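How do I start an essay on a medieval poem if the thesis is not ready?

Flarnormont
I must write 1,637 words on Sir Gawain and the Green Knight for my literature class in December. I have read the poem two times and I have many notes, but no thesis. My teacher says the introduction is the most important part, so I sit in front of it every evening and write nothing. Is it allowed to begin from the middle?

Hinasis
It is allowed, and I do it always. Choose one scene which you like, for example the third day in the castle, when Gawain takes the green belt and does not tell his host. Write one page only on this scene. Ask why he hides the belt, and what the poem thinks of it. 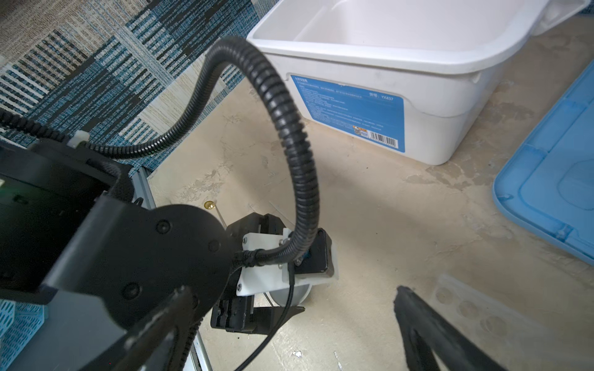
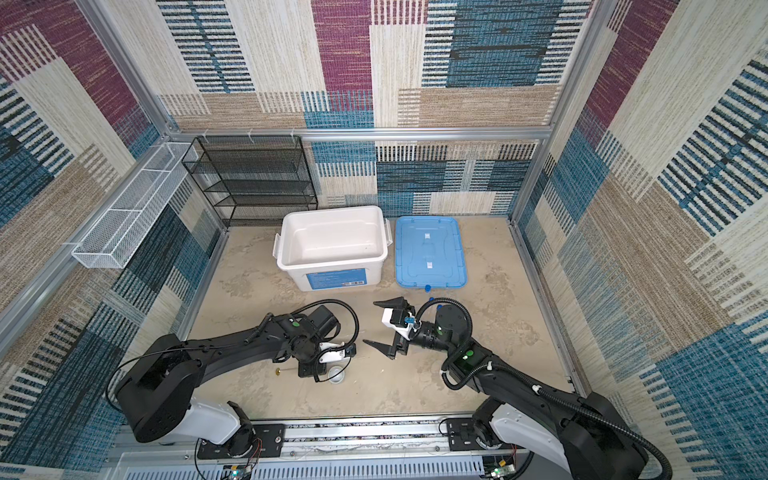
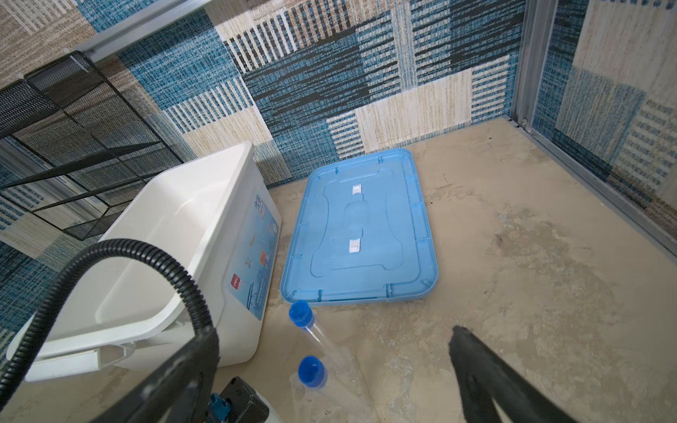 Should I quote the Middle English or a translation?

Quote the translation your class uses, with the line numbers. Add the original words only when you discuss the words themselves.

After this page you will probably see your thesis in the last lines – mine is often hiding there. Move it to the top and write the introduction at the end. For 30 minutes do not correct anything, only write.

Ouazzani
just make an outline, it is faster. I got 79 on mine with 2 sources

Gandier
I agree with Hinasis, but please check with your teacher if a plan must be handed in first. In my school we lost points without it. Also do not retell the whole story. The teacher knows it already, and the summary eats your words very quickly.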